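Re: [cerau-hands] Bekeo hands on mugs and crockery?
From: Banafsheh Yazdani

> Has anybody had the Bekeo hands on anything shiny yet? We're still on
> the old Sesside two-finger grippers and they're fine for boxes, but
> as soon as we try cups it's a lottery. Also wondering whether the
> wrist camera is worth the money or if I should stick with the one
> up on the head. And what are people driving it all with? I've
> heard mixed things about the Mokgethi controller.
>
> Cheers,
> P.

Hi P. and all,

Yes, we have, and I've been meaning to write this up for weeks, so thank you for the nudge! We've been doing dishwasher loading with a pair of arms, because it's a nice mean test (curved things, wire racks, a door that's always in the way) and because the sink is right there.

Hands first. For mugs I'd never go back. With the Sesside we had to come at the handle dead straight or it would slide out. With the Bekeo you can be quite sloppy about where the fingers land and the hand sorts itself out. Two hands on one mug is better still, though the timing took a lot of fiddling: if the right one closes before the left, the mug swings round and you end up holding it by the rim. We did 20 goes at the same mug in the end and dropped 2, both while passing it across and both my fault for changing the closing speed at lunchtime and not writing it down.
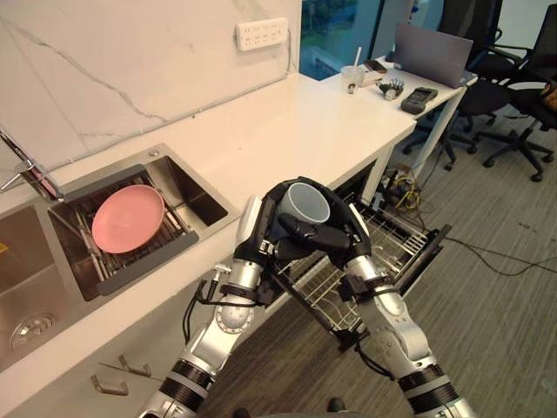
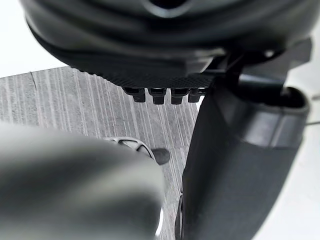 First one is the head camera, both hands on the grey mug over the rack. Second one is the wrist view, with a finger on either side.

On the wrist camera: get it, but don't bin the head one. From the head you lose the far side of whatever you're holding as soon as the fingers close. At the wrist you get a lovely close look at the gap between the fingers, only the near finger goes to mush because it's far too close to focus on, and the hardware hogs a good part of the view. We mask those bits out before anything else looks at the pictures. I tried tilting the mount to get more table in and it just swapped one blind spot for another, so back it went.

The Mokgethi is all right once it's set up. Mine drops the left arm now and then when I plug the laptop in after the arms are powered, so I do the laptop first and leave it alone. The manual has the two arm ports the wrong way round, by the way (page with the wiring drawing). Swap them and save yourself an afternoon. It also gets grumpy if the cable run is too long, and ours is longer than I'd like.

Price, as you'll ask: the wrist mount and camera together came to 580, before delivery. I can't remember what the hands were and I'm not sure I want to.

Plates I haven't cracked. Flat on the counter they're hopeless, there's nothing to get a finger under. If anyone has a trick for that please shout! I can send P. my closing speeds for mugs too, they're in a very ugly text file.

Banafsheh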